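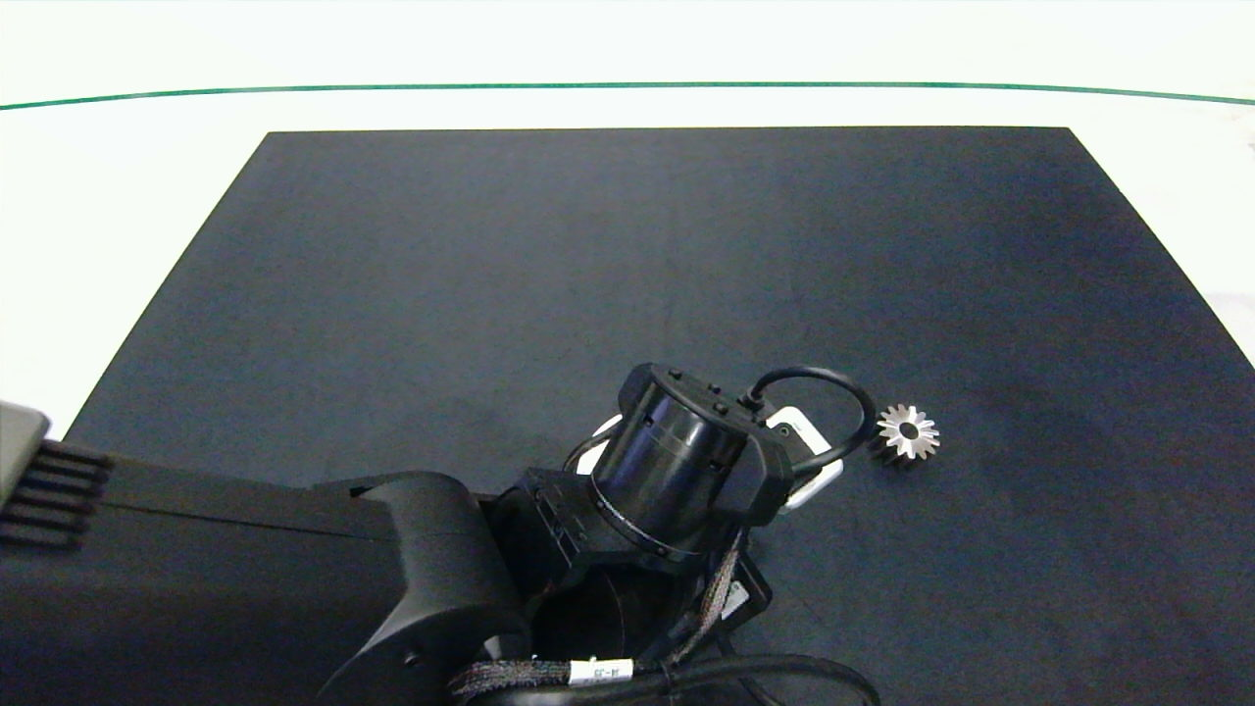 2024-08-03. Passing session build, U14 group, second go at the four-box drill. Grid too big last time, players standing around waiting on the ball. Cut it down to 33 feet a side and the first touch got quicker straight away, or the kids were just fresher, can't tell yet. Sketched the new layout on the bench next to the dark mat on the white table, mat wider at the near side so I kept drawing my grid as a trapezoid by mistake. It's a SQUARE. Redo before anyone copies it.

Rules as run: four on the outside, two defenders in, one floater. Two touch outside, floater free. Defender who wins it swaps with whoever lost it. Swap was slow - they argue over who lost it. Next time coach calls it, no debate.

Pass counts off the Akbari sheets (completed only): 1000 at Denholm, 1165 at Wodotlow with the smaller grid. Same number of blocks, same length. Wodotlow turf is faster though so dont read too much into that. Season total now 3654, want to see where it sits in December.

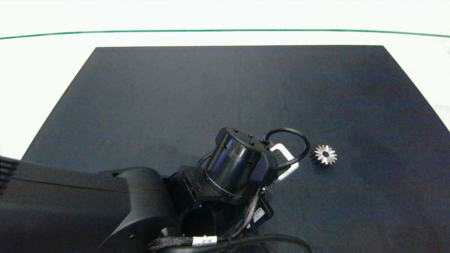

Floater problem still there. They hide behind the defender and call for it anyway. Tried making the floater check the shoulder before every pass, got a lot of head wagging and no looking. Maybe hold up a colored bib behind them and have them shout the color? Cheap, try it.

Cindevetti balls losing air again, half the bag soft by the second water break. Pump them the night before AND bring the pump.

To do:
- reprint diagram, square this time
- try three defenders for the last block, see if it falls apart
- add a small goal each end so there is somewhere to go after six passes
- ask Denholm if we can get the far feild, near one is all ruts

Left foot only round was a mess but they liked it. Keep it, five minutes, at the end.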